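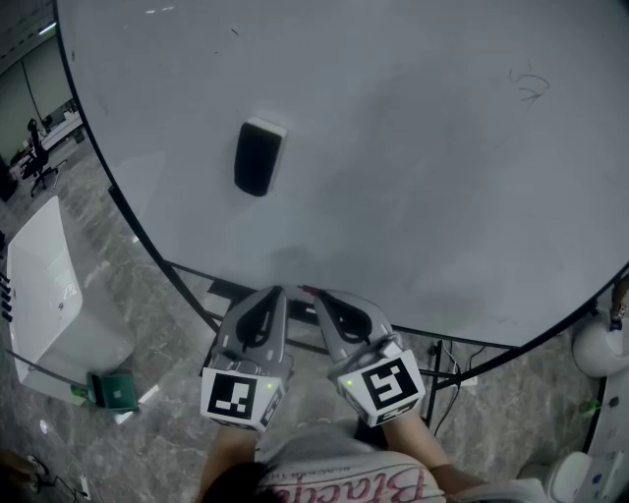
The Wasier board lying flat, with the eraser and a leftover scribble.

I did not expect to write a happy review of a whiteboard, but I have been using the Wasier flat on my work table since April and I love it. I bought it for the wall, laid it down while I looked for the drill, and started drawing on it right there. It never made it to the wall!

Writing on a flat board is so much easier on the arm. I can lean over it, sketch a floor plan, rub out one corner and keep going. The surface is smooth enough that a marker just glides, and the thin black frame doesn't dig into my wrists the way the chunky one on my old Nurnari board did.

Erasing is good, with one catch. Fresh ink comes off in a single pass. Leave it for 2 days and you get a gray ghost that needs a damp cloth. Smudges and scuffs do show when the light comes in low, so if you want a board that always looks brand new, this may bug you. I wipe mine down when I remember.

The eraser has a black top and a light rim, and it's a nice size for the hand. It also stays where I put it, something my old one never managed on the wall ledge. It does leave little specks behind.

Setup took me 7 minutes, most of that spent peeling off the film. I put a strip of shelf liner underneath so it wouldn't slide, and it hasn't budged. You do lose the table for anything else, so measure first. I eat lunch on the couch now.

I paid $34 on sale and would buy it again at full price.

Posted 24/05/2024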